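Learning to write with the wrong hand

I've been meaning to write this one up since March and kept putting it off, partly because typing was a pain and partly because I was a bit embarrassed about how much I enjoyed it. I broke my right wrist. There, that's the news, if you hadn't heard. No dramatic story, sorry — I was carrying the recycling down the back steps in my socks and the back steps won. Five weeks in a cast, then a splint that smelled like a school changing room, then a lot of squeezing putty in front of the telly.

The doctor at the fracture clinic was very nice and very quick. She showed me the X-ray, said it was a clean break, said I'd be fine, and asked whether I was right-handed. I said yes. She said "ah" and wrote something down, and that was the whole conversation about the next five weeks of my life.

So I went home and found out what your right hand does all day. Mine, I discovered, does nearly everything. The left one had been coasting for decades. It holds the jar while the other one opens it. It holds the potato. It carries the shopping bag while the right one finds the keys. I'd never thought of it as lazy before, but once you ask it to butter a slice of toast you see what you're dealing with. The toast went round and round the plate. In the end I pinned it against the bread bin with my cast and felt like I'd invented fire.

Teeth were awful. Left-handed toothbrushing is like being brushed by somebody who doesn't like you. Scissors I gave up on altogether after a fight with a bag of frozen peas (I borrowed a left-handed pair later from my sister-in-law and they were a revelation, and also I still couldn't use them). Bras I will leave to your imagination. Buttons, shoelaces, contact lenses, all slow, all sweary. I lived in slip-ons and the big green jumper.

The thing that really got to me was my signature, though. I had to sign for a parcel and what came out looked like a spider had fallen in the ink and then had a good cry about it. The delivery man didn't care, obviously, they never do, but I stood in the hall afterwards feeling quite wobbly. I've had that signature since I was fifteen! I practised it on the back of my geography book!

So that evening I got out an old exercise book and started on the alphabet. A row of a's, a row of b's, like infants' school. My first a's were enormous. I don't know why I thought they'd be small and bad, but they were huge and bad. My whole arm wanted to do the writing from the shoulder, and my fingers just clung on for the ride. And I kept wanting to write them backwards. The j's in particular. I'd be thinking very hard about a j and out would come a perfectly nice hook facing the wrong way.

I decided I'd do a page every night after tea. Some nights I did 2 because there was nothing on. I bought a box of those chunky triangular pencils for little ones, Lendeck I think they are, and they helped more than I wanted them to. I also bought a very expensive pen called a Gusberg that a man on a handwriting forum swore by for left-handers, and I'm afraid it was rubbish. Skipped like mad. If anybody wants it, it's in the drawer with the takeaway menus. 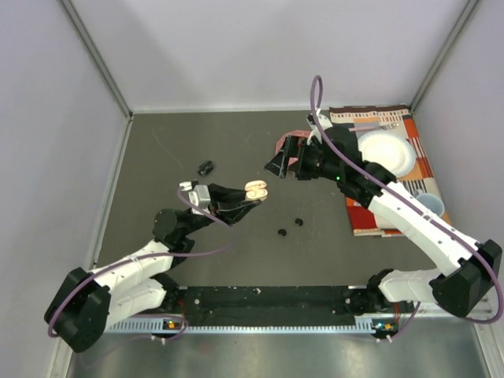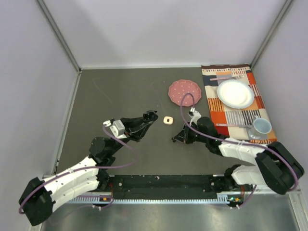 Anyway, by the third week I could write a shopping list I could read in the shop, which felt like passing my driving test. I took a photo of it and sent it to the family group and my brother replied "who is ONOINS". Fair enough. But I got the onions.

My friend Mahnaz Asadi is properly left-handed, always has been, and I rang her up to moan and ended up on the phone till nearly eleven. She told me she'd been made to sit on the end of the table at primary school so she wouldn't bump elbows, and that her gran used to quietly move the spoon across to the other side of the bowl every single mealtime for years. She wasn't cross about it, she was laughing, but I did feel a bit ashamed. I've known her since college and I'd never once asked. She told me to turn the page. I'd had my exercise book dead straight in front of me like a good girl and she said no, tilt it clockwise, right over, further than that, and keep your hand under the line so you aren't dragging it through what you've just written.

Well! What a difference. I'd been going to bed with a grey shiny stripe down the side of my hand every night and just thought that was the price of it.

She also told me to write about things I cared about instead of doing rows of letters, and she was right about that as well. I'd got so bored of b's. So I started a sort of diary in the back of the exercise book, only a few lines at a time because my hand ached. And when every word takes that long you do get rather choosy. I didn't bother with the weather. I wrote down what the neighbours' baby shouted over the fence, and what I remembered of my mum's kitchen in the old flat, the yellow tin with the biscuits in. One night I wrote "I miss Dad" and it took me a good few minutes to get it down, and I had a proper cry, and then I had a crumpet. I don't think I'd have written that with my right hand. I'd have been on to the next thing before I got there.

There was other stuff I got better at without trying. Stirring was easy in the end. Dealing cards, surprisingly quick. I can now do the key in the front door with my left and I've carried on doing it. Peeling, no. Never. We ate a lot of jacket potatoes. And I never did get the hang of the mouse at work, so I spent most of that month poking at the laptop trackpad and saying "bear with me" on calls. I kept muting myself by accident, and one Tuesday I left a meeting entirely and sat there quite happily for a while thinking everyone had gone quiet.

The cast came off and my poor arm looked like something from under a log. Thin, flaky, oddly hairy! The physio, a lovely calm woman with freezing hands, gave me the putty and a sheet of exercises and told me to go gently with the writing. I'd been so looking forward to it. I sat down that night with my good old pen and my good old hand and wrote my name, and it came out shaky and strange, and for a moment my left was the better of the two. Only for a week or so. It's back to normal now and I can scribble away at top speed again, and it's all as illegible as it ever was.

I've kept the exercise book going, though. I do it on Sunday evenings, left-handed, page tilted right over, with one of the fat pencils. My j's face the right way most of the time. I even did all my niece's birthday card in it last month and she rang to ask if I was feeling all right.

If you fancy a go, get yourself a pad with wide lines and start with your own name. And please, somebody, come and take this pen.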